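Plostitz Safety Audio Project
Second progress report to the Clullov Fund
January 27, 2019

Summary

Five of the eight episodes of Parri are finished and out. The sixth is recorded and sitting with the lawyers, where it has been for longer than it took to record. We are inside the budget, a little behind the timetable, and have learned a good deal about the price of a taxi in places where the meter is a matter of opinion.

As a reminder, the grant pays for a podcast series on what happens to local reporters and fixers who are held, threatened or driven out because of work they did for foreign news desks. The correspondents generally get the book. We wanted the people who drove the car.

Episodes

Episodes one to three follow a fixer who was held for 11 weeks and then asked by his employer for receipts. They drew more letters than anything else we have made, a fair number of them from other fixers who had also been asked for receipts. Two of those writers have agreed to be interviewed for episode seven.

Episode four, on families and what they are told by newsrooms while someone is missing, was the hardest to make. Three of the people we recorded asked to withdraw. We took them out, which meant rebuilding the middle third, and it is a shorter episode than the one promised in the application. I think it is a better one, though I would say that.

Episode five deals with insurance. We expected it to be the dull one and put it out in November on the theory that people would be too cold to object. It has the highest completion rate of the series.

Episode six names a news agency. The agency has replied to our questions with a statement of great length and beauty that answers none of them. We shall read part of it out.

Audience

Average downloads per episode in the first 30 days stand at 1,591. The application promised 3,000, a figure I arrived at late in the evening and have had leisure to regret. The listeners we do have are the right ones, as far as we can tell: 453 people have signed up for the reading list, and many gave a newsroom address when they did. Nine journalism courses have asked to use the episodes in teaching. We said yes to all of them and have heard back from four.

Transcripts are being read more than we planned for. In several countries where our contributors live, it is safer to be seen reading a web page than to be heard playing a podcast with the word "kidnap" in its opening minute. We have moved a small sum from promotion to translation and hope the Fund will forgive us for doing so before asking.

Money

We have spent within every heading except travel, which is over by 515 pounds. This is the taxi matter mentioned above, plus one night in an airport hotel after a contributor changed the meeting place twice, for reasons that seemed to me entirely sound. The overspend has been met from studio hire, where we saved by recording in a stationery cupboard.

Security of recordings

The Fund asked for more detail on this than our last report gave. Raw interviews are kept on encrypted drives and nowhere else. Names are replaced in Flitix, the editing system we use, before anyone outside the core team hears a note of tape. The key that matches names to voices is on paper, in a safe, and I am not going to tell you where the safe is, which I trust you will take as evidence of good practice.

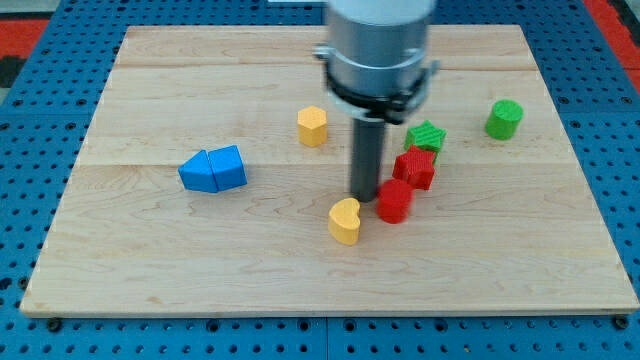

Episodes seven and eight are now planned in outline. Seven will cover the people who got out and could not find work again, and eight will ask five editors what they owe to somebody they have never met and paid by the day. Getting five editors to agree on an hour has so far defeated us. The running order for eight changes every time one of them drops out, and it gets shuffled about like the little coloured blocks on that wooden board, with a fair chance that the one you want is at the far end. We aim to record it in a single sitting, but will do it by telephone in pieces if we must.

Risks

The main one is legal delay on episode six. If it is not cleared within a month we shall put out seven first and renumber. The second is that our sound editor is expecting a baby in the spring, and has pointed out that the baby has not signed up to our schedule. Cover has been arranged.

What we need from the Fund

An extension of six weeks at no extra cost, and agreement to the move from promotion to translation. A revised budget sheet is attached, with the taxis on a line of their own.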